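Tusitz brings the Pimentel practice surface and its lighting lesson to the teaching rooms in Grisgate

PRESS RELEASE
For immediate use

GRISGATE, November — Tusitz, the maker of soft practice surfaces for care and nursing education, announces today that its new Pimentel surface is ready for delivery to colleges and training centres. At the same time the company opens a teaching room in Grisgate, where course leaders can try the surface under different kinds of light before they make a decision to order.

The Pimentel surface is a soft material for teaching people how to look at skin and tissue from a short distance. It is the second product of the company after the Tostlow pad, which is used at present in 53 colleges and training centres. The Tostlow pad is flat and has the same colour everywhere. It is good for a first lesson, and it will stay in the catalogue with no change in price. But many teachers told us in the past years that their learners become too comfortable with a flat pad, and then they are surprised when they must look into a fold for the first time.

For this reason the new surface is curved. It has ridges and creases of different depth, and the colour is not equal from one side to the other. The texture is also not equal. Some areas have a fine grain and others are rougher, and a learner has to decide where the one stops and the other begins. This is a simple question to ask, and our experience is that two people sitting at the same table will often give two different answers.

Why light is part of the lesson

During the preparation of the product we visited many practical lessons, and we saw that the light was usually the last thing that anybody thought about. The ceiling lamp was on, sometimes the curtain was open, and the lesson started. Under such light a shallow crease almost disappears. When a small lamp is brought near and from the side, the same crease becomes a dark line, and the learner can follow it from the beginning to the end.

The opposite can also happen. If the lamp is too close, the light comes back from the surface as a white patch and the grain under it is difficult to read. A beginner will often move his or her head to see better, when it would be enough to move the lamp by the width of a finger. We believe that this can be taught, and that it should be taught early.

Each Pimentel set is therefore delivered with a lighting lesson of 35 minutes. The lesson is printed on stiff cards and can be given by any teacher who is used to practical work. It does not need a special lamp. Every small lamp with a white light will do, but a lamp on a bendable arm is more pleasant to work with, and it leaves one hand free.
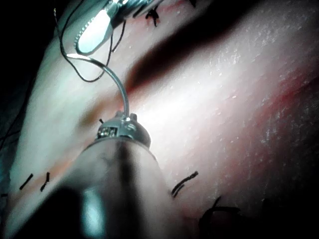 A small lamp on a thin curved rod over a pale, pebbled surface. Glare whitens the middle, the right side is reddish and blotchy, and the deep fold stays dark.

In the first part of the lesson the learners look at the surface with only the light of the room, and they make a drawing of what they see. The drawing can be very simple. In the second part the lamp is switched on and they draw again, on a new sheet. The third part is a conversation in pairs, with both drawings on the table. The teacher goes from one pair to another and asks where the lamp was standing when a certain line was drawn. In our trial groups this last part took longer than we had planned, so we made the first drawing shorter to give more time to it.

What the trial groups have told us

The surface and the lesson were tried by 545 learners in the spring and summer terms. They were mostly students in the first year of nursing and people who study in the evening to become care assistants. A smaller part were experienced workers who came back for a refresher day.

The comments were in general friendly, and some were very useful. Several groups wrote that the first version was too soft at the borders and that it moved on the table when somebody leaned on it. We have now given the surface a heavier base. Other groups wanted more contrast in the red areas. We discussed this for a long time and decided against it. A strong red is easy to find, and then the exercise is finished after one minute. We prefer that the learner must look twice.

One evening group asked if the surface could be turned in the middle of the lesson, so that the light comes from a new side but the lamp stays where it is. This was not in our cards. We tried it, we liked it, and it is now printed on the back of card four as an extra exercise.

"We did not want to make a surface which is beautiful on the shelf," says the product manager of Tusitz. "We wanted a surface that gives a little bit of trouble to the person who looks at it. If you put your lamp in the wrong place you will miss something, and your neighbour will see it, and then you have something to talk about."

The teaching room in Grisgate

The new room is on the ground floor of our building in Grisgate and can be entered without steps. It has long tables, blinds which close completely, and a choice of lamps from very simple to rather expensive ones. Visitors may bring their own lamp, and we even recommend it. A lamp which works well in our room may not be the one that stands in your cupboard, and it is better to find this out before the term begins.

Both the Tostlow pad and the Pimentel surface are on the tables, so that they can be compared side by side. A visit takes half a morning. Coffee and tea are offered, but we kindly ask that cups stay on the shelf near the door — the surfaces can be cleaned from many things, but coffee is unfortunately not one of them.

The room is open to course leaders and purchasing staff every Friday from nine in the morning. Groups of learners are welcome in the afternoon when their teacher has booked a place in advance. The visit is free of charge and there is no duty to buy.

Care and storage

The Pimentel surface is wiped with a soft cloth, lukewarm water and a small quantity of mild soap. It should dry flat and away from direct sun. Please do not put one surface on top of another, as the ridges will lose their form after some weeks. Every set comes in a tray with a lid, and the trays can be stacked without a problem. Writing on the surface with a pen is not advised. Colleges that want to mark a place can use the paper rings which are included in the set.

When a surface is worn out we take it back. The college pays the postage to us, and receives a reduction on the next order.

Orders and delivery

The first production is 800 sets. Centres which took part in the trial have been informed already and will be served first. All other orders are treated in the order in which they come in. A set contains one surface in its tray, the lesson cards, drawing sheets for one class and the paper rings. More drawing sheets can be ordered separately, or copied freely for use inside the college.

Centres that own Tostlow pads can continue to use them together with the new cards. Only the exercises with the deep fold will not be possible on a flat pad, and these are marked with a small circle in the corner of the card.

About Tusitz

Tusitz develops and makes soft practice surfaces for nursing, care and first aid education. The company works from Grisgate, where the design, the casting and the packing are done under one roof. Its products are the Tostlow pad and the Pimentel surface.

Notes for editors

A sample of the Pimentel surface can be lent to editorial offices for two weeks. The lesson cards are available in large print on request. For sample loans, visits to the teaching room and all other questions, please write to the press desk of Tusitz in Grisgate. The desk answers on working days, normally before the evening.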